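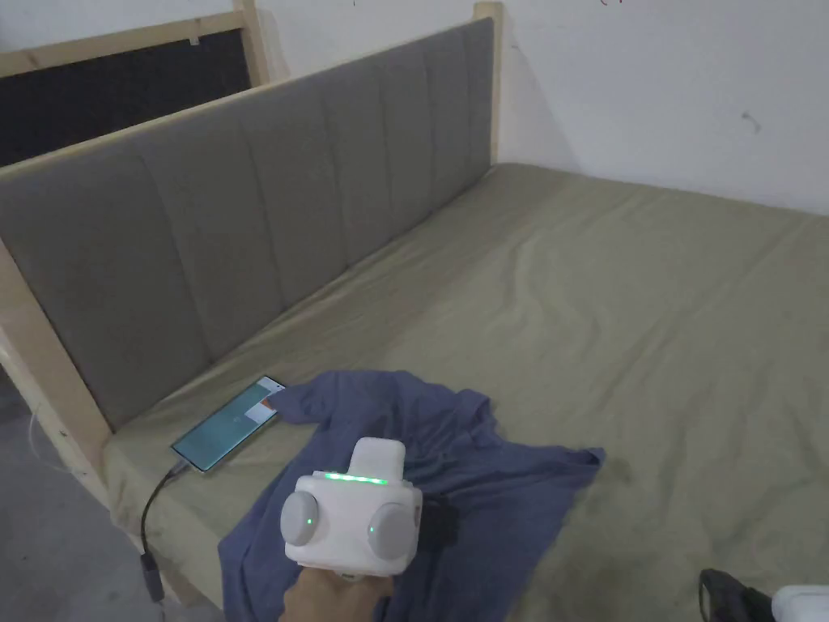

Folding laundry on the bed (the quick way)

Updated in February. Added the fitted sheet part because three of you asked.

I fold on the bed. Always have. The table is too small and the ironing board is holding up a fern. Bed is the right height if you kneel, bad for your back if you stand and bend, so kneel or sit. This is how I get one basket done before the kids need picking up on Thursday. No special tools, no folding board. I had a folding board. It's in the garage.

What you need

A bed. Doesn't have to be made, but pull the fitted sheet tight first or everything slides into the dips and you end up folding the sheet along with the shirt. An old sheet is fine, stains and all, the clothes are clean and they're only there ten minutes.
A basket, on the floor, on your right if you're right handed.
Something to listen to.

Phone goes up by the headboard or off the bed altogether. If it's charging, run the cord off the side you're not working on. I've wrapped a phone inside a towel and put it in the linen closet. Took an hour to find, it was on silent.

Step 1. Dump and sort

Tip the whole basket out at the foot end. Don't fold yet. Three heaps: flat things (towels, pillowcases, dish cloths), tops, everything else. Socks go back in the basket, they're for later. Sorting takes two minutes and you stop switching between folds, which is where the time goes.

Anything still damp at the seams, hang it over a door. Don't fold it and hope. Waistbands and hoodie pockets are the usual ones, check with the back of your hand.

Step 2. Flatten

This is the step people skip. Take one thing from the heap, grab it by the two top corners or the shoulders, one good snap in the air, lay it down. Then smooth from the middle outward with flat hands. Both hands. If it's a ball of cloth and you can't find the corners, don't dig. Pick up any edge, let it hang, follow the edge along with your fingers until you hit a corner or a seam.

With tops, find the neck label first. Label down for a T-shirt, so the front of the shirt is up at this point, and pull the sleeves straight out to the sides. A sleeve that's half inside out will give you a lump no matter what you do after, so fix it now.

Step 3. T-shirts

Flip it face down.
Fold one side in, to the middle of the back. Sleeve comes over with it.
Fold the sleeve back on itself so it lies inside the edge.
Same on the other side.
Smooth it. You should have a long strip with the neck at one end.
Bottom hem up to just under the collar.
Fold in half again if it's going in a drawer standing up. Leave it if it's going on a shelf.

Long sleeves are the same except the sleeve goes down along the strip, not back across. Let the cuff point at the hem. If the cuff sticks out past the hem turn it back up.

Hoodies: hood down flat over the back first, then do it like a long sleeve. It will be fat. Fine. Bottom of the pile.

Step 4. Towels

Bath towel, lengthwise in thirds, then in half, then in half again. The folded edge faces out on the shelf. That's all there is to a nice looking towel shelf, folded edges out.

Hand towels in thirds and then in half once. Wash cloths in half and in half. I don't roll them, they unroll.

If your stack leans, your thirds are off. Measure against the first one you folded, lay the next one right on top of it before the last fold and you'll see.

Step 5. Pants and the odd stuff

Jeans: one leg over the other, tuck in the pointy bit at the crotch so you have a straight edge, fold in thirds from the cuff. Sweatpants same. Leggings same but smaller and they slip around, so I do them last and put them on top.

Shorts in half and then in half. Underwear I don't fold. Write me all the emails you want.

Kids' things under size 4, just do one fold. They pull the whole drawer out anyway.

Step 6. Socks

Now the basket. Lay every single sock out flat in a row along the edge of the bed, toes all the same way. Pair from the row. Do not hold one sock and go looking for its brother, that's how you lose twenty minutes. Leftovers go in a bag on the closet door and get another chance next week. My bag has 13 in it right now.

Fold the cuff of one over the other. Loose. Tight balls wreck the elastic.

Step 7. Fitted sheet (the one you asked for)

Hold it the long way, inside out, a hand in each of two corners.
Bring your hands together and flip the right corner over the left one, so one sits in the other.
Reach down the front, find the third corner, tuck it over those two.
Fourth corner, same.
Lay it on the bed. You get a sort of square with one wobbly side and the elastic facing up.
Fold the wobbly sides in to make a rectagle. Then thirds, then thirds.

It won't look like the store. Put it inside its own pillowcase and no one will ever see it.

Putting it away

Do it now. Carry the piles straight off the bed, biggest drawer first. If they're still there at night they go on the chair, and then they live on the chair, and by the weekend you're washing them again becuase you can't tell which is which.

Questions I get

Does it work on a low bed? Yes, sit on the floor with your knees under you. Or put the basket upside down and fold on that, small things anyway.

Wrinkles? Snap harder, smooth longer, and get it out of the dryer warm. A shirt that's been in the basket since Monday needs five minutes back in with a damp wash cloth.

Steamer? Rüdiger Rothe wrote in to say he steams everything on the bed with a towel underneath. I'd worry about the mattress. He says he's done it for years. Up to you.

Sweaters? Like a long sleeve, but never on a hanger, and no stack higher than you can lift with one hand.

Drawer dividers are next, when I get to it.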